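Kids' Corner > How Things Are Made > Furniture

Why Do Drawers Have Dovetails?

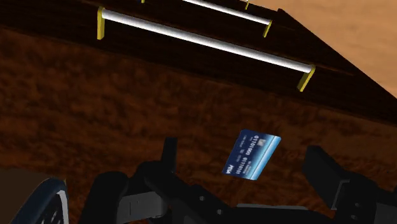 By Feven Tesfamariam

Pull out a drawer in an old dresser and peek at the corner where the front meets the side. Do you see a row of little fan shapes? Those are dovetails! They got their name from the way they look, like the spread tail of a dove.

A dovetail is a kind of joint, and a joint is just a spot where 2 pieces of wood meet. One piece has the tails. The other has pins, which fit into the gaps between the tails like fingers when you fold your hands together.

Now think about what a drawer goes through. You tug it, you shove it, you stuff it full of socks (and maybe a rock collection). Every tug tries to yank the front right off! But the tails are wider at the tip than at the bottom, so they can't slide out that way. The harder you pull, the tighter they hold - even before any glue goes on.

Ivana Urrutia builds dressers in her shop in Pirnville, and she still cuts her dovetails with a small saw and a chisel. One big dresser of hers has 234 tails in it! She marks each one with a pencil first and always saws on the scrap side of the line.

Want to try it? Draw three tails on a piece of thick cardboard, cut them out and trace them onto a second piece. Cut away the traced parts and push the two together. Then pull - gently at first!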